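Notebook, October, 4:40 pm
Campus climate survey, reading the open comments against the dean's summary 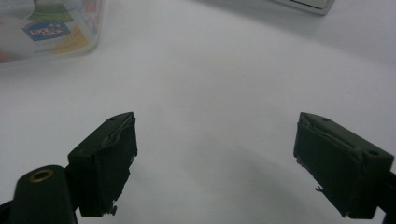

Second pass through the open comments finished. I still don't believe the headline in the draft summary, which says students of color feel "largely supported" in the residence halls and teaching labs. Writing down why before I talk to Zdeňka Sýkora about it, so I don't just go along with whatever she says.

The survey went to 3,015 students. The draft gives the percent who agreed with each statement but never says how many answered it. I had to dig that out of the export. For the item on reporting bias to staff, the one everyone will quote, the base is people who said they had made a report. That is 38 students. Of those, 28 said they were told what happened next. The draft calls this "strong follow-through." Being told what happened next could mean one auto-reply from the Grulbridge reporting form, and the question doesn't separate the two.

It also says nothing for the students who had something to report and kept it to themselves. Several comments are about exactly that. One says she stopped reporting after her first year and now just changes her route home. She would be left out of the base completely. Going by our own numbers, she doesn't exist.

Ieuan Gittins disagrees with me on this. He thinks the item is fine as long as we label the base clearly, and that I'm loading too much onto the comments, which come from whoever was annoyed enough to type. Fair point on the second part. I tagged 36 comments as "not taken seriously" and he would have tagged fewer. We should both code the same batch blind and compare before either number goes in anything.

On the Plenska training: the summary credits it for the better scores this year. I can't find the link. Staff took it in late spring, and the survey asks about the whole school year, most of which came before it. Also, two items were reworded between last year and this year ("I feel safe" became "I generally feel safe"). Anyone would agree more with the second one. I would pull that comparison altogether. Asked for last year's original wording for the rest, not received yet.

Arumugam Hall keeps coming up in the comments, mostly about being asked for ID at the door after hours while white friends walk in. The draft has this under "facilities feedback," next to the heating. Moved it in my copy. Don't know if the move will survive.

Not sure what to make of:
- the low number of skipped answers on the race question. Lower than I'd expect if people doubted it was anonymous. Or the ones who doubted it never opened the survey.
- whether the graduate students got the same link. Zdeňka says yes, Ieuan says there were two.

To do
Get base sizes printed next to every percent.
Blind coding with Ieuan, same codebook, no talking first.
Ask who wrote "largely supported" and from which items.
Check what the Grulbridge form sends back after a report. Will put in a test one if they let me.

5:25 pm. Zdeňka read the above. She agrees on base sizes, thinks the training paragraph will stay because the money is already spent. Asked her to put my objection in the margin with my initials. She did.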